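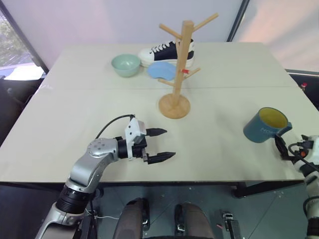
Lacey Lightfoot letters comics for a living, and for the past four years most of that living has come from one series. *Kasten*, the science fiction serial published by Atitus, reached its final issue in September. The collected edition runs to 776 pages. Lightfoot lettered all of it from a spare bedroom in Misturton.

She came in with the second issue. The first had been lettered by the artist, and she was asked to match it. "His hand lettering had a wide M and a very low crossbar on the A," she said. "I built a font from 17 scanned pages, with three alternates for each vowel. Two is the usual number. With two, you can see the repeat in a word like 'banana.'"

The font has 1638 kerning pairs. Most were set by eye at print size, then checked at double size. She said the pairs that gave her the most trouble involved the apostrophe, as one of the main characters speaks in contractions.

Her working order is fixed. Script first, pasted in plain text and broken into lines by hand. Balloons second, tails last. She does not use automatic balloon tools. "They center the text mathematically. A block with a short last line has to sit slightly low or it looks high."

We talked about issue 31, the one readers bring up, in which the ship's log takes over and there are almost no drawings. The script came in at nearly 50 words a panel. Lightfoot asked for cuts and got a few. She dropped the point size by half a point, tightened the leading and removed the balloon outlines for the whole issue. "The outline takes up room. You need air inside it and air outside it. Without it I got back a line per panel."

Did the writer object? "He objected to the cuts. He didn't mention the outlines."

Reprinting brought its own work. The collected edition is smaller than the single issues — 88 percent of the original width — and the caption text in the early chapters fell below what she considers readable. She relettered the first six issues from the start and left the rest alone. A few corrections went in as well, among them a misspelled moon that had stood since issue four.

She has read few of the reviews. Those she has seen call the lettering "clean," a word she finds hard to use. "It could mean they didn't see it. It could mean the spacing is even. Those are different things."

Her next book is *Felludwood*, a black-and-white ghost story due from the same publisher. It will be lettered on the boards, in ink, with a dip pen and an Ames guide. The artist is mailing the pages in batches of eight. She has finished the first batch and sent back one page, where the space left for a caption was too narrow for the word "churchwarden."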